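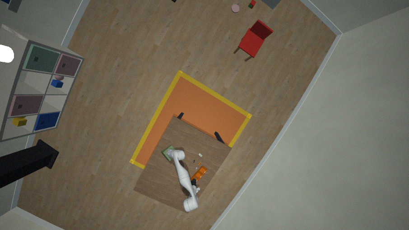 We use cookies to keep you logged in and to count visits. Accept / Settings

Home Boards Bench Arms Setup and Repair Search Log in

Drifting pick position, arm bolted to table edge. Do I believe the sim or the table?

pellworm
November 26, 2019

I've got a Nukico arm on a wooden table and it will not hold its taught points. I start it in the morning, the pick is spot on, and by the time it's done 138 cycles it's 2 mm out at the far left of the table. Near the base it's fine. I rerun the homing routine and the error stays put, so it isn't simply losing home.

I modelled the whole room before I drilled anything (floor, rug, table, shelf, the lot) and in the model the arm reaches every point with room to spare and lands where it's told every single time. Same program, same coordinates. The base is at the edge of the table in both.

The dealer, Van Loon, say it's "within expected behaviour for the mounting surface" and would I like to buy their steel pedestal. I would not like to buy their steel pedestal. Before I spend anything, has anybody had this and found a real cause? Gripper is a Wulletti parallel one, if that matters. Arm is set up at its 900 mm reach setting.

gritbin
Have you checked the base bolts? I know that's the boring answer.

pellworm
Checked and rechecked. Torqued to the card in the box. Paint line across the bolt heads and washers, and the lines haven't moved.

ottoline_k
Of course the simulator lands it every time. The table in a simulator is a rigid slab unless you've gone out of your way to make it something else. You've proved that the arithmetic is right. I wouldn't take anything more than that from it.

Is your table half on the rug in real life as well?

pellworm
Yes, the rug was there first. It's where the taped area is and I wanted the tape to line up with the model. The far legs are on the rug and the arm end sticks out past it onto the boards. Why?

ottoline_k
Then the table is standing on two different floors. Rug squashes. Boards don't, or not so you'd notice. A table with an arm throwing its weight about at one end and two legs on something soft at the other is going to settle, and it'll settle through the day and not all at once. Take the rug away, run it again, and then we can talk about motors and encoders.

dunmore_dave
I'm not buying the rug. A rug squashes in the first hour and then it's squashed. He says it's good every morning. Does the rug fluff itself up overnight?

ottoline_k
Some do recover with the load off. Depends on the backing.

dunmore_dave
But the load isn't off. The table's still standing on it all night.

ottoline_k
The moving load is off. It's a cheap test, Dave. It costs him the effort of lifting a table.

dunmore_dave
I'm all for the test. I'm just saying that when it comes back negative I'd like it remembered that I said so. My money is on heat. Good in the morning, wrong later, worst at full stretch, no change after homing. That's a warm gearbox or a warm link and a small angle at the shoulder turning up as a big distance at the fingertips.

gritbin
2 mm at 900 mm is about an eighth of a degree. Not much at all. Either of you could be right.

pellworm
Van Loon said no warm-up was needed on this model. Their words.

dunmore_dave
They also said you need a pedestal. Which one are you choosing to believe?

pellworm
Fair.

mikkel_g
Mikkel Gunnlaugsson here, I look after a few of these in a teaching workshop. I've had three complaints like this one in my time and every one was put down to "thermal" by somebody who hadn't measured anything. One was heat. One was a table. One was a gripper finger that had worked loose on its dowel and only showed up when picking thin parts.

What are you picking?

pellworm
Flat pieces mostly, thin card and plastic. The point that goes off worst is the flat green one near the left edge, that's the one I've got it parked over in the model. The blocks I don't care about so much, the fingers pull them straight anyway.

mikkel_g
Then you have no idea whether the blocks are drifting too. The fingers are hiding it from you.

Please do this in order and write it down. Don't change two things at once.

1. Cold start. Put a pointer in the gripper and touch it to a pencil cross at the far left. Put a second cross close to the base and do the same there.
2. Dial gauge on the floor, not on the table, with its tip on the table edge next to the base. Note the reading with the arm folded in, then with it stretched out. If that moves, you have a table problem, whatever else you have.
3. Run your normal job. Stop it when the error is showing. Do both crosses and the gauge again, same order.
4. Leave it powered but still until everything's at room temperature. Crosses again.

If the error's gone at step 4 with nobody having touched the table, I'd say Dave has it.

ottoline_k
Mind where the gauge stands. If it's on the rug you're measuring rug.

mikkel_g
Yes. On the boards. Thank you.

finchleyfitter
Can I ask what the simulation was for in the first place? I see this a lot now. People spend weeks putting cushion colours on things and storage bins in the shelves and then ring up asking why the real one's different. You've got a red chair in there! What does the chair do?

pellworm
The chair's where the chair is. I wanted to know if the elbow would come near anybody sitting down. And the shelf and bins were ready-made, I didn't spend weeks on them.

finchleyfitter
I could have told you about the elbow with a broom handle and a bit of string.

gritbin
To be fair to him, the string won't check your joint limits. I use a model to find out what's impossible. If it can't reach in there, it can't reach in the workshop. The other way round proves nothing, I agree with you on that much.

finchleyfitter
It's the "same program, same coordinates" that winds me up. He took the numbers straight across. Nobody should be running picks off numbers from a drawing. You teach the points on the real table.

pellworm
I did touch them up on the real table! I said taught points in the first post. They were within a whisker of the model when I did it, I was quite pleased.

finchleyfitter
When did you touch them up, morning or afternoon?

pellworm
Morning.

dunmore_dave
Cold, then.

pellworm
All right, results. Had to borrow a gauge.

Gauge at the base, arm in to arm out: it moves. Only a hair, but it moves, and it goes back when the arm folds. Cold and warm it moves by the same amount.

Near cross: no visible error at any stage.
Far cross: fine cold, off after the run, low and towards the window.
After leaving it standing powered: most of the error had gone. A bit was left.

Then I dragged the rug out and did it all over again from cold. The far cross was off after the run by what looked like the same, but this time nothing was left over once it had cooled.

dunmore_dave
Heat.

ottoline_k
And a rug.

dunmore_dave
Mostly heat.

mikkel_g
I'd be slower than either of you. It's one run each way, and the table was moved in between, so it isn't the same table any more in any useful sense. The legs are on different spots, the bolts may have been strained in the dragging. Do it twice more before you call it.

But if you made me bet, yes, shoulder joint warming up. The flex at the base is the same warm and cold so it can't be your drift, though I'd still want it gone. A brace from the base end down to the legs would do. I've used the Starevska corner plates, they're ugly and they work. Any decent angle iron will do as well.

finchleyfitter
So the man with the pedestal was half right.

mikkel_g
About the table, a quarter right. A pedestal wouldn't touch the heat. He'd have bought it and been back with the same complaint.

pellworm
What do I do about the heat, then? I don't want to reteach every lunchtime.

mikkel_g
Warm-up program. Every joint through a middling range, nothing in the gripper, nothing on the table. Teach the points after that and never again from cold. Then put one check point into the job, the far cross will do, and have a look at it at intervals. If it's wandering, stop and find out why. Please don't write a correction table. Everyone wants to write a correction table.

gritbin
I've got a correction table.

mikkel_g
I know you have.

ottoline_k
How long should he warm it for? I've seen figures thrown about on here and none with a measurement behind them.

mikkel_g
Until the far cross stops moving. I'm not going to give a figure for a room I haven't stood in. He has the pointer and the cross, he can find his own.

pellworm
Done two more runs each way as told, back on the original leg marks for the rug ones. Same pattern both times. The leftover bit with the rug is smaller than the first time, so maybe it had squashed by then, I don't know.

I've cut a brace and it isn't fitted yet. Rug's in the hall. Warm-up program is written, and I've retaught the left-hand points after it. The flat pieces came up clean for the whole of this afternoon, which I'm told proves very little.

dunmore_dave
It doesn't prove much, no. Come back when the heating's been off in that room and tell us again.

pellworm
Will do. April's when I turn it off, so don't hold your breath.

finchleyfitter
And take the rug out of the model while you're at it.

pellworm
The tape's on the rug in the model, I'd have to redo the tape.

Reply Watch thread Back to Setup and Repair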